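**Ticket 801: fruit going off early, small meeting room, level 2**
Site: Presbridge
Opened by: Analyn Villanueva
Category: Kitchen and supplies
Priority: Low
Status: Closed

**Problem as reported**

Fruit on the table in the small meeting room is going soft or mouldy well before the next delivery. Staff have been throwing out apples and mandarins on the second or third day. The same order goes to the level 1 kitchen and keeps fine there. There are also fruit flies in the room by the afternoon, and they get worse if the door has been shut all day.

Supplier is Tolentino. Delivery is one mixed box a week, split between the two floors. The order hasn't changed since March.

**Checked so far**

- Asked level 1 if their half of the box has had any bad pieces. One split mandarin in the last month.
- Checked the heating vent in the small meeting room. It was set to 20 and the air coming out was not warm.
- Wiped the table down with the usual spray and left the fruit out of the room for an hour. Flies were still there when it went back.
- Emptied the bin. It had a banana peel and a yogurt cup at the bottom, under the liner.

The bin explains some of the flies but not the soft fruit, so I kept going. 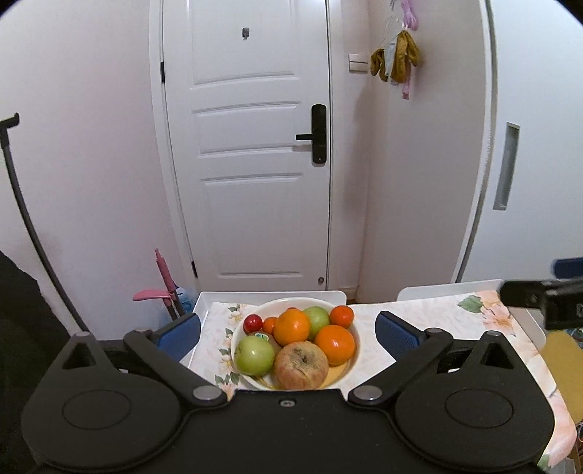 The apples and the citrus have always been piled in together in this room. Level 1 has a wire rack with two tiers and keeps the apples on top by themselves. I didn't think it mattered, but apples give off a gas that ripens whatever is next to them, and a deep bowl doesn't let much air through. The pieces at the bottom are also the ones nobody reaches for, so they stay from one delivery to the next while the new ones get tipped in over them.

I took everything out and sorted it on paper towel. The bad ones were all from the bottom layer. One mandarin had gone blue-green on the underside and had marked the apple beside it. Both went in the compost. The bowl had a sticky ring in the base, which I scrubbed with hot water and dish soap. It needed two goes.

**Update 1**

Weighed the level 2 share when the new box came. It was over 700 grams more than level 1 got, and level 1 has more people. Whoever splits the box has been filling our bowl to the top and sending the rest downstairs. I've asked reception to split it by the number of staff on each floor.

Also asked Tolentino whether the fruit is chilled before it goes on the truck. They said the apples are and the citrus isn't, and that it's the same for all their office customers. They offered to leave the mandarins out and send pears. I said no for now. Pears would be worse.

**Update 2**

Steps put in place in the small meeting room:

1. Old fruit comes out before new fruit goes in. Anything soft goes to compost that day.
2. Only part of the box goes on the table. The rest stays in the level 2 fridge, bottom drawer, labelled.
3. Bin is emptied every afternoon, including under the liner.
4. Door is propped open when the room isn't booked.
5. No fruit is washed ahead of time. Someone had been rinsing the whole lot and putting it back wet.

Point 5 came up by accident. I found the colander in the meeting room cupboard and asked who it belonged to. Damp fruit in a deep bowl would do it on its own, I think, even without the apples.

**Update 3**

One week in. Two pieces thrown out, both apples, both bruised in the box when they came. No mould. A few flies on the first day and none that I've seen after that.

The fridge drawer works, but people don't know it's there. I've put a note on the fridge door and another on the inside of the meeting room door. If the table is getting low, top it up from the drawer, a few at a time. Please don't bring the whole lot out.

Still to decide: whether to use a plate or the bowl from here on. A plate holds less and everything on it can be seen, but the round fruit can roll if the table gets bumped. The bowl is easier to carry.

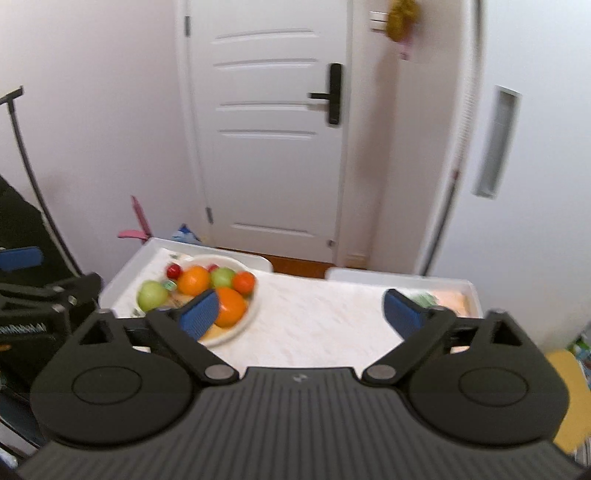

Ninar wrote back that level 1 would vote for the plate. They had a deep bowl before the rack and lost fruit the same way, and they only noticed when it started to smell. Ninar also asked for the spare mandarins if our drawer fills up.

Agreed. Plate stays. The bowl has gone in the cupboard over the sink and can be used for wrapped things like muesli bars. I'll send the spare mandarins down whenever there are more than we can get through.

A second wire rack like the one on level 1 is $79 from Stulton. I've left it off the June order. If we have trouble again once the weather warms up, reopen this ticket and I'll put the rack through.

**Resolution**

Fruit was overfilled, stored damp, and not rotated. Smaller amount on a plate, remainder in the fridge, bin emptied daily. Reception is splitting the box by headcount.

Closed by: Analyn Villanueva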